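Brundora has spent much of the spring getting its house rules for hand-held gripper work down on paper, and we're very glad to say they take effect in May, all 9 pages of them! 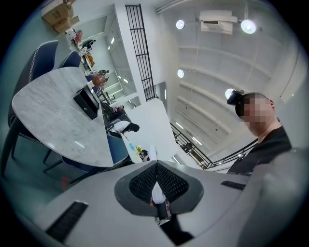 At the marble-topped table, gripper in the foreground.

The rules ask for a clear walkway, a break after up to 4 recordings, and a word with everyone in the room before starting (a courtesy, really, but now a written one). 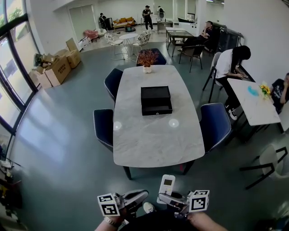

Stinilance, which shares the rules, would have liked the breaks to come sooner, and told us it will raise the point again once its own crews have tried them.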